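Sendari Plane Shavings: notes and measurements

A small, much-loved data set about hand planes and the shavings they make. It holds 996 records of shaving thickness, taken with a dial gauge at the bench, along with the timber, the plane setting and how sharp the iron was at the time. If you've ever wondered whether honing one more time is worth the bother, there are numbers in here for you!

Teguh Halim started the list on the back of a timber invoice, and Zahira Lumenta typed the whole lot up and talked the rest of us into carrying on. 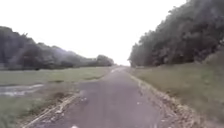 Paved path, looking straight ahead.

What's in the folder

shavings.csv has one row per shaving. The columns are timber, board, plane, iron, strokes_since_honing, thickness and surface_note. Thickness is in thousandths of a millimetre. The surface note is free text, so expect everything from "glassy" to "tore out badly near the knot, sulked, had tea".

boards.csv lists the 62 boards we planed, with species, width and which way the grain rises. Join it on the board column.

irons.csv covers the 4 irons. Two are Osard, one is Memton and one is an old unmarked thing that Ezequiel Figueroa reground himself, and it's a joy to use.

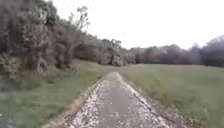 Measuring

Each shaving was laid flat on a glass plate and measured in the middle of its length, never at the ends, where it thins out. We took three readings and kept the median. The gauge was zeroed at the start of every session. Kurniawati Kwok zeroed it between boards as well, and her rows are a touch tidier than mine (Tirta, owner of the shaky hands).

Strokes since honing is a running count. It goes up to some 3,000 for the Memton iron, which we kept going far longer than anyone sensible would, just to see what happened.

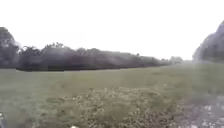
Treeline under a pale sky.

Known gaps

Oak is over-represented. Ash has only a few rows, all from one board. Anything marked "Tarigan" in the plane column was cut with the low-angle block plane, so please don't lump it in with the bench planes. Blank surface notes mean we forgot to write one.

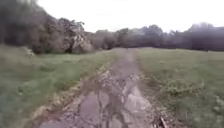 Plotting thickness against strokes since honing is the first thing I'd try, and it's great fun. Use a rolling median, board by board, and the slow drift as the iron dulls comes up beautifully. Skip the smoothing and the raw points for the wilder boards look as churned and rutted as the muddy track just above. Once you've got a clean line, colour it by timber and have a look at the cherry!

Using it

Help yourself for any purpose, and credit Sendari Plane Shavings if you publish. Corrections and new rows are very welcome. Send them to Tirta Oei, with the name of the iron filled in, please.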